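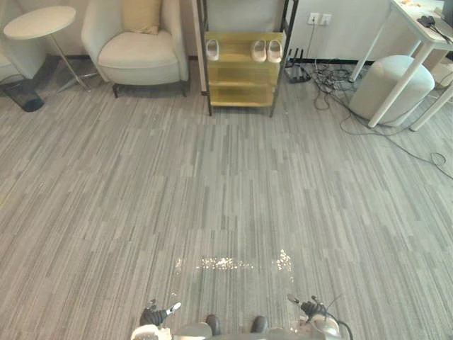 ## 客室準備業務の自動化：Molbridge棟の運用変更について

2024-04-17　施設運営部　Saimi Savolainen

Molbridge棟の客室準備業務に二足歩行型ロボットを組み入れる件は、試行段階を終え、通常運用に移行した。対象作業はスリッパの棚への補充と回収、ごみ箱の回収、クッションの位置直しの3項目である。寝具、浴室、窓まわりは従来どおり客室係が担当する。

試行期間中に記録した作業は2,949件で、うち341件で人の介入が発生した。介入理由の最多は床面ケーブルの回避に伴う停止、次いでスリッパの把持のやり直しである。ルーターや机上機器の配線が通路側に広がっている部屋では、ロボットは経路を再計算し、安全余裕を確保できない場合はその場で待機する。待機が2分を超えると担当者の端末に通知が届く。

床材の影響も確認した。縞柄のカーペットでは、照明や日光の反射が強い箇所を段差と誤認する事例があった。床面認識の閾値は変更済みだが、反射条件は時間帯によって変わるため、午前の巡回では引き続き速度を下げて運用する。

### 客室係の業務の変更点

人員数は変更しない。変わるのは作業の順序と記録方法である。

- 入室時にまず床面を確認し、通路にはみ出したケーブルを壁側へ寄せる。宿泊者の私物の配線には触れず、端末で「対象外」を選択する。
- スリッパは棚の最上段につま先を手前にして置く。下段は補充作業の仮置きに使うため、備品を載せない。
- 丸型サイドテーブルと円筒形スツールは、室内配置図の位置に戻す。ずれが大きいと家具の照合に失敗し、作業が開始されない。
- ロボットの動作中は手の可動範囲に入らない。停止させる場合は端末の停止ボタンを使用する。

1室あたりの作業時間の配分も見直した。短縮分は点検に充て、照明、空調、コンセントの目視確認を各室で行う。これまで月次で実施していた項目の一部を日次に移した形になる。点検結果の入力欄は、清掃完了の入力画面に統合した。

介入対応は当面、早番の班長が兼務する。試行中、班長の端末に通知が集中し、朝の引き継ぎが遅れる日があった。このため通知先を階ごとに分け、班長には未対応のまま残ったものだけを転送する設定に改めた。

### 現場からの指摘

早番のKonrad Pawlakからは、肘掛け椅子のクッションを背もたれの中央に戻す基準が厳しすぎ、宿泊中の部屋では不要ではないかとの指摘があった。妥当と判断し、連泊の部屋ではクッションの作業を対象から外した。ごみ箱についても、テーブル下の奥に入り込んだ場合は人が引き出す運用とする。

ロボットの作業音に関する意見も複数出ている。廊下移動時の足音については、接地速度の調整で対応できるか保守担当と協議中である。

### 今後の予定

Staltville棟の504号室で配線の固定方法を検証し、結果がよければ同棟の他の客室に広げる。Staltville棟への導入判断は8月に行う。操作講習を未受講の客室係は、各班長を通じて申し込むこと。講習は勤務時間内に実施し、受講時間は勤務として扱う。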